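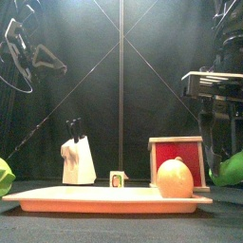 Zitrone, orangefarbene Schale und weißer Messerblock

Zitrone (Küchenlexikon)

Zuletzt aktualisiert: September
Drucken | Per E-Mail senden

Die Zitrone ist die Frucht des Zitronenbaums, botanisch Citrus × limon, und gehört zu den Rautengewächsen. So, damit wäre der Pflichtsatz erledigt, und ich kann zu dem kommen, weswegen ich diesen Eintrag überhaupt übernommen habe: Ich koche fast täglich mit Zitronen und hatte den alten Text hier ehrlich gesagt satt, der bestand aus vier Zeilen und einem Tippfehler.

Herkunft und Name

Wild wächst die Zitrone nirgends so, wie wir sie kennen. Sie ist eine Kreuzung aus Bitterorange und Zitronatzitrone, und die Bitterorange ist ihrerseits schon eine Kreuzung aus Pampelmuse und Mandarine (die Familienverhältnisse bei Zitrusfrüchten sind wirklich ein einziges Durcheinander!). Entstanden ist sie vermutlich irgendwo in Asien, über den östlichen Mittelmeerraum kam sie nach Europa. Das deutsche Wort stammt aus dem Italienischen. In Österreich sagt man zum Saftpressen übrigens gern »auspressen«, bei mir zu Hause hieß es immer »ausdrücken«, und gemeint ist dasselbe.

Aufbau der Frucht

Außen sitzt die gelbe Schicht, das Flavedo, mit den Öldrüsen. Wer eine Schale knickt und gegen eine Kerzenflamme hält, sieht die kleinen Funken, da verbrennt das ätherische Öl. Darunter kommt das weiße Albedo, das bitter schmeckt und beim Reiben bitte auf der Frucht bleibt. Innen liegen die Segmente mit den Saftschläuchen und, je nach Sorte, mehr oder weniger Kernen. Botanisch gilt das Ganze als Beere, was ich bei jedem Kuchenbuffet wieder erzähle, ob es jemand hören will oder nicht.

Sorten im Handel

Im Supermarkt steht meistens nur »Zitronen« auf dem Schild. Häufig sind es Eureka oder Verna, im Winter gern Primofiori aus Spanien. Eine Amalfi-Zitrone ist größer und hat eine dicke Schale, die man dünn gehobelt mit Salz essen kann, ganz wunderbar zu Fenchel. Die Meyer-Zitrone ist milder und süßer, für eine richtig saure Creme nehme ich sie deshalb nicht.

Einkauf und Lagerung

Schwere Früchte mit glatter, feinporiger Schale haben in der Regel mehr Saft. »Unbehandelt« bezieht sich auf die Zeit nach der Ernte, für Abrieb kaufe ich trotzdem lieber Bio und wasche heiß ab. In der Obstschale halten sie eine gute Woche, im Gemüsefach deutlich länger. Angeschnittene lege ich mit der Schnittfläche nach unten auf eine Untertasse und vergesse sie dann regelmäßig.

Verwendung in der Küche

Saft säuert, klar, er bremst aber auch das Braunwerden von Äpfeln, Artischocken und Avocado. Abrieb kommt bei mir immer zuletzt ins Gericht, beim langen Kochen verfliegt das Aroma. Für Salzzitronen rechne ich 100 g grobes Salz auf 5 mittelgroße Früchte: kreuzweise einschneiden, Salz hineinstopfen, fest ins Glas drücken, mit Saft auffüllen und einen Monat stehen lassen. Danach spült man sie ab und verwendet vor allem die Schale. Zum Schneiden braucht es ein scharfes Messer, mit einem stumpfen quetscht man den Saft aufs Brett statt in die Schüssel.

Außerhalb der Küche

Gegen Kalk am Wasserhahn hilft eine halbe Zitrone ganz ordentlich. Auf Marmor und anderen Kalksteinen hat sie dagegen nichts verloren, die Säure frisst matte Flecken hinein (meine Fensterbank kann ein Lied davon singen).

Siehe auch: Limette, Bergamotte, Zitronat, Salzzitrone

13 Kommentare | 121 Mal geteilt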